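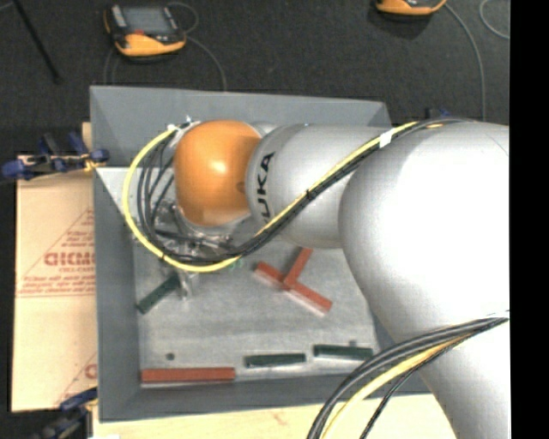
Sorting and Storing Small Parts in a Home Workshop

Updated 10/19/26

Most small shops run out of places to put things long before they run out of floor. Screws end up in coffee cans, offcuts lean in a corner, and the one hinge you need is under the bench in a box marked MISC. The tips on this page come from setting up two shops, one in a damp basement in Ladby and one in a single-car garage in Dronville. Take what fits your space.

Start with what you have

Dump everything out before buying a single container. Work on an old bed sheet so you can gather up the leftovers by the corners. Make piles by what the part does: fasteners, plumbing, electrical, hinges and catches, abrasives, glue and tape. Don't sort by size yet. Bent nails, stripped screws and dried-out caulk go straight in the trash or the metal recycling.

Leave the piles out overnight if you can. You will find more that belongs in them, usually in kitchen drawers and the car.

Open bins or closed drawers

Open bins are best for things you grab with one hand while the other hand is holding something. Clamps pads, sanding blocks, pencils, glue brushes and short scraps all do well in them. Keep them between waist and shoulder height. Anything higher and you are feeling around blind.

Closed drawers are for parts that rust, roll or spill. Wood screws under an inch, washers, cotter pins and wire connectors belong here. The clear-front cabinets are handy, but the fronts get brittle in an unheated garage. If you have one of these, keep it on an inside wall.

Dust is the main trouble with open bins. A shop that sees a lot of sanding will fill them in a month. Turn them over and knock them out when you sweep, or cover the row with a strip of canvas tacked to the shelf above.

Labels

Masking tape and a marker work for the first few weeks, while you are still moving things. After that the tape curls. Paper labels under clear packing tape last for years on plastic and steel. On bare wood, brush on a little shellac first and let it dry, or nothing will stick.

Write the label the way you would ask for the part at the hardware store. "#8 x 1-1/4 wood" is more use than "medium screws." Put the label on the bin and not on the shelf, so it goes along when the bin does.

For drawers, glue one of the actual parts to the front with a dab of hot glue. It works well for machine screws, where the thread is hard to tell at a glance.

Short offcuts

Set a minimum length and stick to it. For hardwood, keep anything 8 inches and up. For pine and plywood, be stricter, unless you make small boxes or toys. Shorter pieces are kindling if they are untreated and unpainted. Pressure-treated scraps should never be burned, indoors or out.

Stand longer offcuts on end in a divided crate, longest at the back. A crate split into 4 sections is plenty for most people. Mark the species on the end grain with pencil while you still remember it. Walnut and old mahogany look a lot alike after a few years of dust.

If a piece hasn't been used by the time you do your December cleanup, let it go. School shop classes and carving clubs will often take a box of clean hardwood scraps, but call first.

Shelves

Shelf depth matters more than length. A 12-inch shelf holds one row of bins and you can see all of them. A 24-inch shelf holds two rows, and the back row is lost. If you already have deep shelves, put long boxes on them front to back and treat each one like a drawer.

Put the heavy stuff low. Boxes of nails and drywall screws weigh more than they look, and a full row will bow a 3/4-inch board on a three-foot span. Add a center bracket or glue a 1x2 strip under the front edge. The strip also gives you something to clamp a light to.

Screw tall units to the studs, even if they feel steady. Two screws near the top are enough for an ordinary bookcase.

The Semple method for jars

This is an old one and goes by different names. Screw the lids of glass jars to the underside of a shelf, two screws per lid so it can't spin, then twist the filled jars up into them. Use jars that are all from the same brand so the lids interchange. Baby food jars are fine for brads and small washers. Anything bigger than a pint gets heavy, and a dropped jar of screws on concrete is a bad hour of sweeping.

Plastic peanut butter jars don't break and work just as well. Wash them with hot water and dish soap, then let them sit with a spoonful of baking soda to get rid of the smell.

Keeping rust off

In a basement, moisture does more damage than use. Keep steel parts off the floor and away from the outside wall. Drop a packet of silica gel in each drawer, the kind that comes in shoe boxes, and dry the packets in a low oven a couple of times a year. Check that the packet material can take the heat. If not, empty the beads into a metal pan.

Light rust on bolts comes off in plain white vinegar. Soak them overnight, scrub with an old toothbrush, rinse in water with a pinch of baking soda, and dry right away. Wipe with a little oil before putting them back. Don't do this with plated parts, as the vinegar will take the zinc off too.

Putting things back

Keep one empty tray on the bench for strays. Everything loose goes in the tray during the job and gets put away at the end of the week. When the tray is full before then, stop and empty it.

Buy refills when a bin is a quarter full. Keep the old box end with the size printed on it in the bottom of the bin, and take it to the store with you.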